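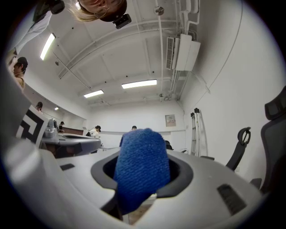 *Wrist view from a hand-held gripper, blue cloth at the opening. Marker at left, second device behind it.*

# Prerkton cloth set

Examples of people handling cloth and small items with hand-held grippers, recorded for training manipulation policies. Collected at the Kamier room in February. No robot arm was used for any of it. A person holds a gripper in each hand and does the task, and the gripper poses are worked out afterward from the wrist video.

## Contents

| Split | Episodes |
|---|---|
| train | 2349 |
| validation | 277 |
| not labeled | 966 |
| total | 3592 |

The 966 unlabeled episodes have video and poses but no task text. They are in `extra/` and the default loader skips them. Pass `include_extra=True` if you want them.

Each episode folder holds:

- `left.mp4`, `right.mp4`: wrist views, fisheye, not rectified
- `head.mp4`: head view, present for most episodes but not all
- `poses.npz`: position and rotation for each gripper, plus opening width
- `task.txt`: one line, written by the operator after the take

Check for `head.mp4` before you read it. The loader returns `None` when it is missing.

## Setup

Operators work at separate white tables in one room, several at a time. Each wears a backpack rig and picks up the grippers at the table. Gloves were optional, so hands appear both gloved and bare in the head view.

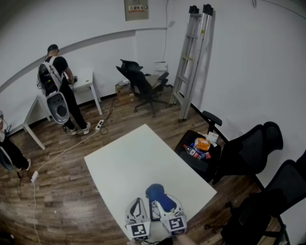 *Head view. Two grippers at the near edge of the table, one in a gloved hand; another operator with a backpack rig at the desk behind.*

The tables were moved between blocks. Do not assume a fixed table height or a fixed distance to the wall. Chairs, the ladder and other people are in the background of many takes and were left in on purpose.

The black-and-white markers on the gripper bodies are used for the relative pose of left and right. When one gripper cannot see the other's marker, the pose comes from visual tracking only, and `marker_ok` in `poses.npz` is 0 for those samples. Drift is worst on long folds, where the cloth covers most of the wrist view.

## Tasks

Most of the labeled episodes are cloth: pick up, fold in half, fold in quarters, hand over from left to right. The rest are short moves with small items. Task text was not cleaned up, so you will find "fold towel", "Fold the towel" and "towel fold x2" for the same thing. `labels_map.csv` merges the common ones.

Takes longer than 800 samples were split at the point where both grippers are open. The parts keep the same ID with `_a`, `_b` and so on.

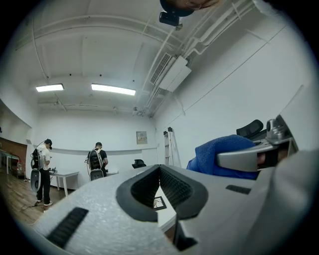

*Wrist view over a table, marker square seen through the opening. Two operators at the tables in the back.*

## Known problems

- Left and right files are swapped in a few sessions. The ones we found are listed in `swapped.txt`, and the loader corrects them.
- Ceiling lights blow out the upper part of the wrist view when the gripper is tilted back.
- Opening width is normalized per gripper. Values from two different units are not directly comparable.
- All episodes come from one room. A policy trained only on this set should be expected to do worse elsewhere. Mix it with the Dronurcombe kitchen set if you have access.

## People in the video

Other operators are visible in the wrist and head views. Everyone recorded signed the release form. Faces are not blurred in this version, so access is by request and frames may not be reposted without asking.

## Loading

```
from so_data import load
ds = load("prerkton_cloth", split="train")
```

Needs the So reader, version 2 or later. Version 1 opens the files but ignores `marker_ok`.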